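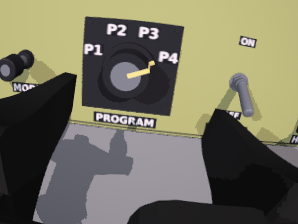
Program selector, set to P4.

Household tips: keeping shares, loans and money agreements in order
By Araceli Barajas
Updated 2026-06-14

Most homes have a drawer with the boiler manual in it, a few takeaway menus and, under those, the only proof that somebody owns part of a company. The tips on this page are for that drawer. They cover shares bought through an app or given by an employer, money lent to a friend's business, and any other agreement where one side may have to pay the other later on. They are general housekeeping and do not replace advice from a solicitor or an accountant.

Start with one box

Use a rigid box file with a lid that shuts. Ring binders are fine for recipes, but the holes always seem to go through the signature or the date, and a punched original looks untidy if you ever need to produce it. Put each agreement in its own clear wallet with the most recent letter at the front. A strip of masking tape along the top of the wallet takes biro well and peels off when you want to relabel it.

Do not keep the box under the sink or on top of the fridge. Both get damp or warm. A bedroom shelf is better, away from an outside wall. If the house is prone to damp, put the wallets in a lidded plastic food box inside the file, and change the silica sachet when you change the smoke alarm battery.

Staples rust. Use plastic clips, or nothing at all. Sticky notes leave a line of glue that picks up dirt, so write your notes on a separate sheet and slip it in behind.

What goes in the box

The signed agreement itself, every page, including the ones that look like padding. The definitions at the back are often where the price is fixed.
Any letter or email that changes a price, a date or a number of shares.
Proof of what you paid, such as the bank statement with the line marked in pencil.
Dividend slips and yearly statements.
Notices of a takeover, a merger or a share split, even when the thing fell through.
Your own notes of phone calls.

Leave out the glossy annual report. It can be found online and it takes up half the box.

Print emails that matter. Print the whole thing, with the sender, the date and the time showing at the top, and any attachment behind it. Phone screenshots are better than nothing but they tend to lose the date.

Write the dates on something you look at

An option or a warrant is worth something only until it runs out. The same goes for an offer to buy your shares back. Put the last day on the kitchen calendar in ink, and put a second note a month earlier. If you use the calendar on your phone, do both. Phones get replaced and reminders do not always follow.

Check the wording for the last day. "By" a date and "before" a date are not the same, and a form that has to be received is different from one that has to be posted. When it is not clear, act as if the earlier day is the right one.

If the agreement names a fixed price, write that price on the front sheet in large figures. Under it write what can change it. Some agreements let one side alter the price after a takeover bid or other big news. If yours does, copy out the sentence word for word and add the page number. A summary in your own words will be no use to you in an argument two years on.

The front sheet

One side of plain paper for each agreement. Ours has these lines:

Who it is with, and their address
What it is (shares, options, loan, guarantee)
Date signed
Price or amount
Last day
Who can change the price, and how they must tell you
Where the original is
Who to ring

Fill it in with a pencil first. Go over it in pen after a second person in the house has read the agreement and agrees with what you have put. It takes 20 minutes with a cup of tea.

Lending to a friend's business

Readers ask about this more than anything else. Oldřich Machala wrote in March about money he put into Grillside, a catering van run by two people he used to work with. He handed over 2,000 pounds in return for what all of them called "a share". Nothing was written down beyond a text message. When the van began to do well he thought he owned part of it, and they thought they owed him his money back with a bit on top. Both readings fit the text message.

They settled it over a meal in the end, and he was paid back with something extra, less than he had hoped for. A single sheet of paper at the start would have saved a bad winter.

For money like that, write down:

Whether it is a loan or a share of the business. Use one of those words and strike out the other.
If it is a loan, when it is to be paid back and whether there is interest.
If it is a share, what share, and of what. The van and the name are separate things.
Whether you can be paid in something other than cash. Being offered stock, equipment or catering for your daughter's wedding may suit you or may not.
What happens if the business is sold.
What happens if one of you dies. It is an awkward line to write and it should be written anyway.

Everyone signs every copy, with a date next to each name. Ask a neighbour who has no money in it to witness the signatures.

For larger sums, pay a solicitor to draw it up. The fee will look small next to the cost of falling out.

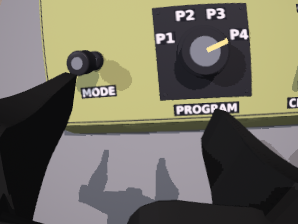 MODE knob, with its label beneath.

Shares from an employer

People who get shares or options through work tend to rely on the staff portal. That is fine while you work there. Log-ins are often shut off soon after you leave, and former staff have to write in for their own records.

Before your last week, download the grant letter, the scheme rules and a statement of what you hold. Send them to a personal email address, if your employer's policy allows it, and print a set for the box. Check whether leaving shortens the time you have to buy. It frequently does.

Nayeli Tovar kept a paper copy of the rules from her time at Prundholm, where she did the wages. After she left, the scheme was moved to a new administrator and her holding came up on their system with the wrong grant date. She sent a copy of page 4, which gave the right one, and it was put straight by return of post. Her husband had wanted to put the whole lot in the recycling when they redecorated.

When the sums do not agree

Sooner or later you will work out one figure and the other side will work out another. Go through it slowly.

Do your own sum on paper, starting from the price in the agreement, and leave the working showing. Next to it copy out theirs. Mark the first line where the two part company. In most cases it is a date or a number of shares, and the arithmetic is fine on both sides.

Then write a short letter. Say what you think the figure should be, which clause you are relying on, and what you would like them to do. Ask for a reply by a set day. Keep it to one page. Leave out how upset you are and anything you have read about the company in the papers.

Send it by a method that gives proof of delivery and put the slip in the wallet. If you speak on the phone, write down the name, the time and what was said while the kettle boils. Read it back the next morning and add nothing to it. If you remember something else, put it on a new line with the new date.

Do not cash a cheque marked as full and final payment until you have taken advice. Do not sign a form to "update our records" without reading it either – one reader found that hers gave up the older price.

Most firms have a complaints procedure and many disputes stop there. If yours does not, take the whole box to whoever is advising you. Do not sort it specially or take out the letters that show you in a poor light. They will have copies.

Time limits apply to legal claims, and they vary with the kind of claim and where you live. Ask early.

Fading and smudges

Thermal receipts go blank. Photocopy them the week you get them and clip the copy over the original. Keep them out of soft vinyl wallets, which can lift the print.

If a page gets wet, do not rub it or put it on a radiator. Lay it flat on a clean tea towel with another on top and change the towels when they feel damp. When it is nearly dry, put it under a heavy book between two sheets of kitchen roll without a pattern. Patterned roll can leave colour behind.

Torn pages should be put in a clear wallet and left alone. Sticky tape turns yellow and takes the ink with it when it lifts.

Copies elsewhere

Keep one set of copies outside the house. A relative's home will do. Seal them in an envelope, sign across the flap and write on the front who may open it. Scans are useful too, as long as somebody else knows where they are and how to get in.

My late father had 70 shares in a brewery, and we knew of them only from a dividend slip he had used as a bookmark. Tell one other person where the box is.

Once a year

Choose a month with nothing much in it. Take everything out, wipe the box, and check each front sheet against what is behind it. Cross out what has ended, with the date it ended, and move those papers to the back. Do not throw them away yet. Ask your accountant how long to hold on to them, and write the answer inside the lid.

Letters about this page can be sent to Araceli Barajas at Skeltholm Household Notes. Next time: descaling, and what to do with a seized stopcock.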